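Prirnon Practice Tower: Photo Gallery

Posted 10/4/23 by Berwyn Maddocks

The Prirnon is a practice computer tower. It has the layout of a real desktop machine, with a printed board in place of a working one, so people can learn where parts go and how they seat before they touch anything expensive. We built ours at the Orkdale workshop over the spring and had it on the bench by May. It doesn't power on.

There are 60 printed pieces in the full set, counting the spare latches. Total print time was 358 hours on two machines, including the reprints. Most of the reprints were memory latches, which kept snapping at the hinge until we turned them on their side on the print bed.

Files and the parts list are on the downloads page. The build notes are on a separate page and run long, so this one sticks to the tower itself. Captions are mine. If you spot an error in one, use the contact form and I'll fix it.

Inside the case

The board plate is printed in gray, and so are the socket frame, the memory slots and the drive mount. The green memory module sits in the upper slot between its end latches, with the lower slot left open. The white square in the raised frame is the processor. The gray cube with the woven-looking surface is the chipset block. 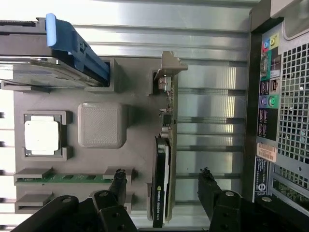
Drive caddy

The light-blue handle is the part you pull. The caddy slots into the gray mount with the silver drive lying flat inside it. Earlier handles were gray like everything else, and beginners kept pulling on the mount instead. We changed the color on the second version and left the shape alone.

If the caddy binds, check the mount for stringing along the inside edges. A few passes with a fine file will clear it. Don't sand the caddy.

Memory

Open both latches before putting a module in. The slot walls are printed a little tight on purpose, and they loosen up after 30 or so insertions. Once a module drops in without any push at all, print a new slot. The slots are separate pieces and come off the plate with two screws each.

Graphics card

The card goes into its slot on the board, and the metal bracket on its end lines up with the slot area at the rear panel. Start with the bracket, then press the card down evenly. Our card is a dead one from the Hughes recycling bin. Any scrap card of similar length should fit, but measure from the bracket to the far end first. Ours is 179 mm.

Processor and socket

The socket frame has notched corners. Set the processor down flat inside the border and lift it out by the edges. There is no lever on this version. Jorkeo, the larger tower we're drawing now, will have one.

Using these pictures

You can use the pictures on this page in class handouts. Please keep the Orkdale workshop name with them. Larger copies are available on request.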